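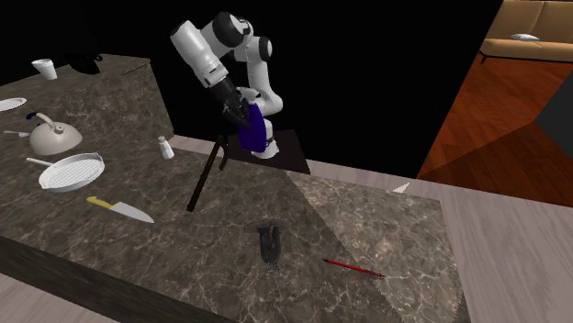 Lizelle Ndlovu
Blogger, healer main, chronic hoarder of event tokens

22/11/2025

So the Lustance harvest event is over, and I have thoughts! If you don't play, the short version is that every October the whole map gets split between two towns, Dever and Vass, and you pledge to one of them and haul crops for it until the timer runs out. Whoever has more in the barn at the end gets a statue in the main square for a year. It's silly and I love it.

I pledged Vass. I've been Dever every other year, but Hamisi Nyaga (we've been in the same guild since the beta) talked me into switching because he wanted the goat hat. Only Vass pledges get the goat hat. I held out for maybe a minute.

My plan was to play an hour each night after dinner and take it easy. That lasted until the second night, when we found out that pumpkins were worth double if you carried them over the ridge instead of taking the road. The ridge is full of wolves. You can't use your weapon while you're holding a pumpkin, so one person carries and everybody else runs around them yelling. We had six of us on voice chat and I don't think anyone finished a sentence the whole evening.

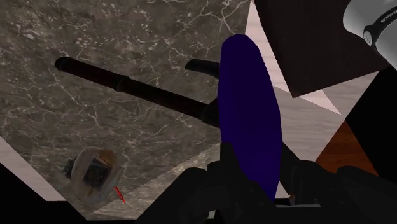
Anyway, the ridge runs ate my life. I'd log in to do one, and then someone would need a healer, and then it was past midnight and I still had lunch to pack for the next day. My personal total ended up at 3793 points, and I'm pretty proud of that because my best before was a little over half of it. Hamisi beat me by 318. He has mentioned this more than once.

Now the complaining part. Skokton (the studio) changed how the daily bonus works this year, and I really don't like it. You used to be able to miss a day and make it up later in the week. Now if you skip one, your streak goes back to zero and so does your multiplier. I missed a day for my cousin's birthday and lost a 14 day streak — gone, no warning, just a little sad trumpet noise. I get that they want people logging in, but a harvest event shouldn't feel like a shift at work.

The music was great though. They brought back the fiddle tune from the first year and put it in the Vass tavern, and I spent way too long just sitting there by the fire listening to it with my inventory full of turnips.

Dever won, by the way. Of course they did, the one year I leave. The statue is a man holding a leek and I have to walk past it every time I go to the bank. I did get my goat hat, and I've dyed it green to match my boots. Next up is the winter fishing thing, so if anyone has a spare ice rod, please message me in game!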